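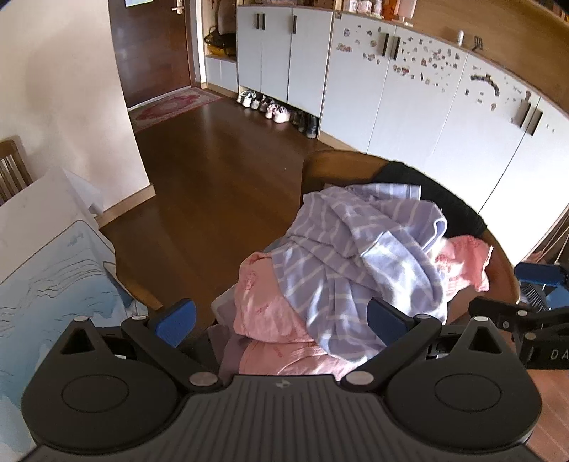

Household Tasks Working Group
Minutes of meeting, 9/10/18
Location: Bamus meeting room, Ollangate

1. Minutes of the July meeting

Accepted with one correction. Under item 4, "folding rate" should read "grasp rate". The figure itself stands.

2. Laundry tasks

The software lead reported on grasp selection from mixed piles. The current detector handles a single garment on a flat, plain surface. Performance drops when garments of different colors overlap, and drops further when one garment is bunched inside another. Sleeves and hems are the usual point of failure: the planner picks an edge that belongs to the garment underneath, and both come up together.

The set now holds 2404 labeled grasps. Of these, most are on shirts and towels. Members agreed that this is too narrow to support any claim about laundry in general. Striped fabric was raised as a separate problem, as the edge finder treats stripes as folds. A fix is in testing and no result was offered.

There was a long discussion on whether picking and folding should be reported as one task. The Alaoui representative argued that a householder wants the chair cleared and the clothes put away, and has no interest in a grasp score. The test lead replied that a combined score hides which stage failed. Agreed to report both, with the combined score listed first.

3. Fingertips

Soft tips continue to outperform the hard tips on thin knits. Wear is a concern. The Boditz tips are to be inspected after every 13 hours of use and replaced as a pair, never singly. A request for a narrower tip was deferred on grounds of cost.

4. Surroundings

The test lead noted that bench results do not carry over well to furnished homes. Chairs were given as the main case. A curved back limits the approach angle of the arm, and anything hung over the back tends to be dragged when the top garment is lifted. Floor mats and shoes matter less for picking but will matter once the base has to drive to a closet or a washer.

Polished floors were discussed briefly. Wheel slip was not considered serious at current speeds - the depth sensor's response to reflections was. To be measured before the next meeting.

5. Shop-floor tasks

Bin emptying and box flattening at the Ollangate packing area remain on hold pending a guard rail. Shelf restocking ran for 7 shifts. Cartons were handled without difficulty. Soft bags were not, and staff stepped in often enough that no labor was saved. The shop manager asked that this be recorded plainly.

6. Statement on readiness

The draft wording "suitable for light household chores" was rejected. Replacement wording, as agreed: "The system can pick up single garments under supervision. It does not sort, fold or put away a mixed pile." Bamus asked for a more positive line for its brochure. Not agreed.

7. Actions

Software lead: striped fabric test, results in writing.
Test lead: reflection measurements on polished wood, two light levels.
Test lead: draft layout for the combined score table.
Boditz: price for 5 pairs of tips, current width.
Shop manager: date for guard rail.

8. Next meeting

Same room. Date to be circulated once the guard rail is fitted.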